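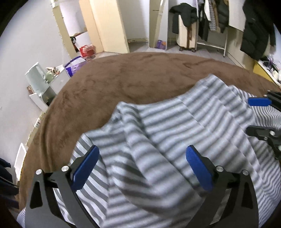 Tineke reckons stripes are the best thing that can happen to anyone learning to fold, and that if we'd started the Serden notes with a striped knit and left the plain ones for later, we'd have saved ourselves a week. Her argument is that you can read the grain straight off the cloth. Band crooked, fold crooked.

Monday, after lunch. Writing this up before I forget which parts annoyed me.

I'm not convinced about the stripes. They do tell you when the cloth is off, I'll give her that. What they don't tell you is which way to pull. With the grey and white knit spread out, the bands run mostly sideways and then bend wherever there's a fold underneath, and you stand there deciding whether the bend is a wrinkle you can stroke out or a twist that goes all the way through both layers. They look much the same from on top. I smoothed one that was a twist and simply moved it along to the sleeve.

So, method as tried. It's the Nyitrai fold from page 202 of the old binder, the one that claims to suit "any knitted garment of ordinary weight". Lay flat, sleeves in, sides to the middle, then up in thirds. The binder gives seven steps and I'd say three of them are the same step written differently. Step four (turn the piece and check the underside) is the only one I'd defend, and it's the one everybody skips.

Trouble starts before step one, really. "Lay flat" assumes a surface that lets go of the cloth. A fleece blanket doesn't. The nap grips the underside, so the top layer slides where you want it and the bottom layer stays put, and what you've got is a garment that looks square and isn't. You can see the same thing in the blanket itself, all those lighter and darker patches wherever it's been brushed one way or the other, plus it picks up wrinkles of its own and passes them on. I'd like to repeat the whole thing on something smooth before anybody writes down that the fold works, or that it doesn't.

Jolien's objection to that is fair enough: people fold clothes on the bed. It's the flat thing that's the right height and it's already next to the wardrobe. If the Serden sheet only works on a cutting table then it's a sheet for people who own cutting tables. Agreed. But then the sheet has to say so, and step one has to be a proper step with some tugging in it, and the binder's drawing (perfectly flat, sleeves out like a scarecrow) has to go.

Also tried: starting from a heap, as it comes out of the basket at home, without any laying out. The binder has nothing on this. I suspect whoever wrote it never had a heap. The sensible thing seemed to be to find an end you can name and work out from there. A cuff is good for this as it's the one bit that feels different from everything around it.

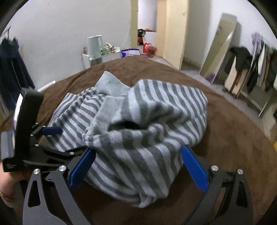 The cuff on the striped one is plain light grey, so there you can find it by eye as well, and that's a point against generalising from it. On an all-black knit you'd be going by touch. I want that written down somewhere because I can already hear us saying "start from the cuff, it's easy to spot".

Once you've got the cuff, lifting it and letting the rest hang ought to sort out the sleeve. Ought to. The binder's author would have loved it. My feeling is that a heavier knit drops better and a light one clings to itself, but I've only got a feeling, and we've been burnt by those. The kitchen scale says 400 g for the thick cardigan I brought from home, so that can be the heavy one for next time. Nothing light picked out yet.

Room notes, for whoever does the next go. It's a lived-in room and I'd like to keep it that way for this, kettle and mug on the white shelf and all. The rack on wheels would be a better source of test clothes than my bag – black, cream, olive, a good spread for the "can you find the cuff" question – but ask first. The dark green jacket over the top of it is no use to us, I don't believe any of these folds were meant for jackets. The big mirror throws light back, which I thought would help with seeing creases. Can't say I've noticed that it does.

On target sizes. The Indero boxes want a flat packet and the Sudanport ones want a roll, more or less, and we keep writing as though one fold will do for both. It won't. A thirds fold in a thick knit comes up round in the middle and won't lie down, and if you press it, it comes back. I tried leaving it under a book. Came back.

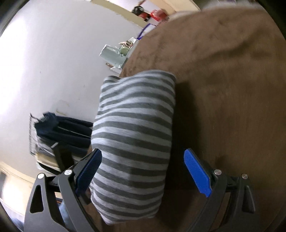 Round is fine, Jolien wrote in the margin when I passed this over to her. A rounded bundle holds together when you carry it, a flat one opens like a menu the moment you pick it up from the wrong side. Her view is that we should stop calling it a failed flat fold and give it its own line on the sheet.

Hmm. I can live with that if the line says what it's for. Carrying, yes. Stacking, I doubt it very much. Two of those on top of one another and the upper one is going to wander, and I'd sooner see it tried than argue. She's right about the stripes at any rate: on a bundle they follow the curve, wide in the middle and tapering where the cloth goes under, and if one side tapers sooner than the other you know the tuck is uneven. That's the first use of the stripes I've been properly persuaded by. Tineke will be unbearable.

To do:
Repeat the Nyitrai fold on a bare, smooth surface, same knit.
Same again on fleece, but with the underside checked after every step and the step it goes wrong at noted.
Cuff-first from a heap, eyes shut. Jolien volunteered me.
Thick cardigan, bundle, stacking.
Strike "any knitted garment" from the draft until we've done more than the one.
Measure the shelf again. The draft says 91 cm and I don't trust it, it's in my handwriting.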